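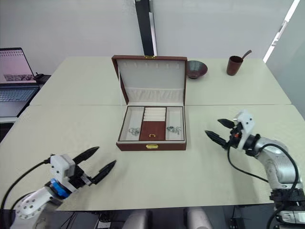 Our group in Bundville studies how a robot with two arms can learn small household tasks from people who guide it by hand, and we are looking for participants for the second part of this study. The tasks are with small things. A person opens a jewelry box, takes out what is asked for, puts it in another place and closes the lid again. For a human hand this is easy, but for two grippers it is a long list of decisions. A gold ring lying alone in the middle well is one kind of problem, and a small cluster of silver jewelry on pale fabric in a side compartment is another kind, as the fingers must choose where to touch it. The lid also has its own difficulty, with a latch on the front of the box and a pleated pocket inside that can catch a finger when the gripper comes too close.

Search this site Enter keywords Go

What we found until now

In the first part we compared two ways of collecting demonstrations. In the first way, the participant did the full task from beginning to end, and we recorded everything, also the mistakes. In the second way, which we call Plorker, the participant stopped at the moment when he or she felt unsure, said one short sentence about the reason, and then continued. We collected 319 demonstrations from 13 people. The policy trained with the Plorker recordings dropped the ring less often, and it also tried again in a more sensible way after a failed grasp. We did not expect that the spoken sentences would matter so much. When we removed them from the training and kept only the pauses, most of the improvement was gone.

We do not know yet if this result is general. All 13 people were from our own department, and many of them had used the arms before. It is possible that they pause in places where a person without experience would not pause, or that they use words which already fit to our way of thinking. This is the reason for the present call. We want to repeat the work with people who have never controlled a robot.

Who can take part

You can take part if you are 18 years or older, can sit at a table for one hour with short breaks, and can speak English well enough to say simple sentences about what you are doing. You do not need a technical education. Left-handed people are very welcome, as we had only a few of them in the first part. Glasses and hearing aids are no problem. Please do not apply if you took part already in the first study, or if you work with robot arms in your job.

If you have pain in the wrists or shoulders, please write to us before you register. The handles are light, but the movements are repeated many times, and we would like to discuss with you if it is a good idea.

What you will do

You will come for 2 sessions, each of them 108 minutes long, breaks included. In the first session you learn to move the arms with the two handles, and you practice until you feel comfortable. Some people need only a few minutes for this and other people need most of the session - both are fine, and we do not give marks. In the second session you do the tasks with the jewelry box. You will be asked to pick up the ring and place it between the padded rolls, to move the silver pieces from one side to the other, and to close the lid with one arm while the other arm holds the box.

During the tasks we record the movement of the arms, the camera pictures from the robot, and your voice. Your face is not recorded. The recordings are stored under a number and not under your name. You can stop at any moment without giving a reason, and you can ask us to delete your data until the end of August. After this the data go into the training set, which we named Drerkodier, and it is then not possible for us to take single recordings out of it.

Payment and travel

Participants receive a gift card after each session, also if they decide to stop early. The amount is written in the information sheet that we send before you register. Bus tickets inside Bundville are paid back when you bring the ticket. There is parking behind the Szalai building, but it is often full after 9 in the morning, so please plan a little extra time.

Sessions are offered in the morning from 9:30 and in the afternoon from 2:00. The laboratory is on the ground floor and the door is wide enough for a wheelchair. The height of the handles can be changed, but the height of the tables can not, and we are sorry for this.

How to apply

Please send a short e-mail to Lilla Farkas, using the contact form on the laboratory page, with the subject "Plorker second part". Write your age, which hand you use for writing, and which times are possible for you. Please write also if you play an instrument, sew, repair watches or do other fine work with the hands. This is not a condition - we only want to have different kinds of experience in the group. You will get the information sheet and the consent form, and you can ask any question before you sign.

The results will be sent to all participants who wish to read them, in a version of two pages without formulas. The measurements are planned to finish in August, and the analysis of the spoken sentences will probably need some months more.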